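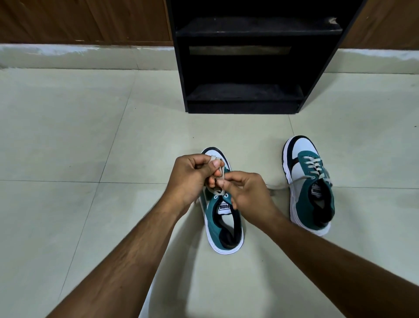 Trainers: laces, cleaning and where to keep them

Grundeven Home Notes
Hallway and laundry

Most pairs of trainers get thrown out with plenty of wear left in the soles. The laces have gone grey, the insides smell and the heel has been trodden down from being forced on while still tied. All of this can be dealt with at home with things already in the cupboard.

These notes cover ordinary everyday trainers with leather or suede uppers and flat laces. Running shoes with knitted uppers need a different approach and have a page of their own.

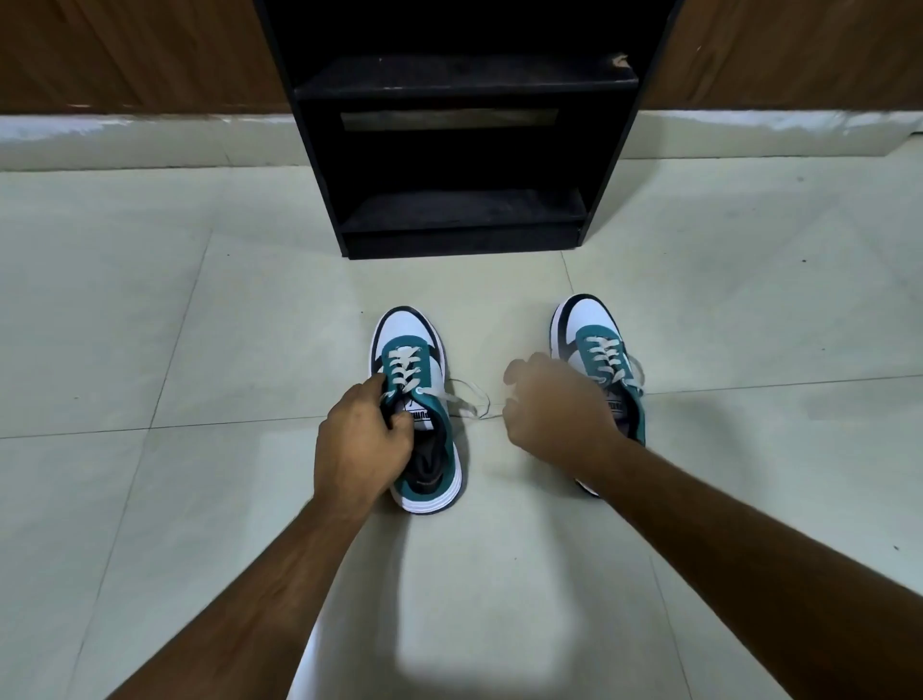 Prodromos Stamatopoulos
Household editor, Grundeven

Last updated 29/04/2024

Before you start

Work on a hard floor if you can. Tiles are best, as grit can be swept up afterwards and a few drops of water do no harm. Put the pair down side by side with the toes pointing away from you, the same way round as they would be on your feet. Left and right are then easy to keep straight, and you can compare one with the other as you go.

Undo the knots fully. If a knot has pulled tight, push the lace ends back towards it and roll it between finger and thumb until it gives. A blunt knitting needle will open a really stubborn one. Don't use a fork or the point of a knife on a flat lace – the weave catches and it will never lie flat again.

Loosening and taking out the laces

Start at the top and work down. Pull each crossing up with a finger so there is slack, then draw the ends through. If you only want to loosen the shoe so that it goes on more easily, stop two or three crossings from the toe and leave the rest in place.

When the laces are out, look at the tips. A split plastic tip can be mended with clear nail varnish: twist the end tightly, paint it, and leave it standing upright until hard. If the tip has gone altogether, a turn of sticky tape cut at a slant will do until you get new ones.

Washing laces

Shake off the dry dirt first. Put the laces in a bowl of warm water with a little washing-up liquid and leave them for 20 minutes. Rub them between your fingers under the tap, paying attention to the parts that sat against the eyelets, where the dark marks are. Rinse until the water runs clear.

Laces can also go in the machine with a light wash, inside a sock with the top knotted. Loose in the drum they wind round everything else. Lay them flat on a towel to dry. A radiator is all right for cotton but can make the plastic tips go brittle.

Some off-white and beige laces were that colour when they were new. Check the part hidden under the lowest crossing before deciding they are dirty.

Leather parts

Wipe with a damp cloth, then go over any scuffs with a small amount of mild soap on the corner of the cloth. Wipe again with clean water. Keep the cloth well wrung out, particularly near a seam where leather meets suede, or you'll leave a tidemark on the suede side.

Suede parts

Keep water away from these as far as possible. Brush in one direction with a suede brush or a clean, dry nailbrush, then back the other way to lift the nap. An ordinary pencil rubber takes off shiny patches and most small marks. For grease, press on a little cornflour, leave it overnight and brush it out.

Coloured suede can lose some dye if scrubbed. Try a patch low down near the heel first.

Soles and edges

An old toothbrush with a paste of bicarbonate of soda and water is good for white rubber. Scrub along the groove lines, leave for five minutes and wipe off. Knock stones out of the tread with a lolly stick. It is a messy job, so do it on newspaper or outside the back door.

Insides

Take out the insoles if they lift out freely. Don't pull at glued ones. Dark linings hide dirt well, so go by feel and smell: run a dry cloth round the heel and right down into the toe, and shake out whatever comes loose. A spoonful of bicarbonate of soda in each shoe overnight will take the edge off most smells. Tip it out and tap the heels together.

Lacing up again

Open the tongue right up and make sure it sits straight. Thread the lace through the bottom pair of eyelets and pull the two ends level before going any further. It is much quicker to get this right at the start than to even things up at the top.

Then cross over and up, one pair at a time. Hold the finished crossing down with one thumb while you draw the next one through with the other hand. Flat laces like to twist as they go through the holes, so smooth each length with a fingertip before pulling it snug. Leave the bottom crossings slightly slack, with the firmness towards the ankle.

If the ends come out too long, tuck them under the top crossing or use a double bow. If they are too short, skip a pair of eyelets in the middle. When buying new laces, measure an old one laid out flat, or count the pairs of eyelets and take the shoe's word for it – the chart on the packet is usually by number of pairs.

Keeping them by the door

An open rack is better than a closed cupboard for shoes in daily use. Air gets round them, and wet pairs can be spotted and moved. Stand it against a wall and leave enough floor in front to put a pair down and tie them.

Damp shoes go on the lowest shelf, stuffed with newspaper. Change the paper after an hour or two and then leave them. Leather can take up to 14 hours to dry out, and longer in November when the hall is cold. Keep them away from direct heat.

Pull the rack out every so often and sweep behind it. Sand and grit gather along the skirting and in the grout lines, and get carried through the rest of the house from there.

Spare laces can be kept in an envelope pinned inside the coat cupboard, with the length written on the front.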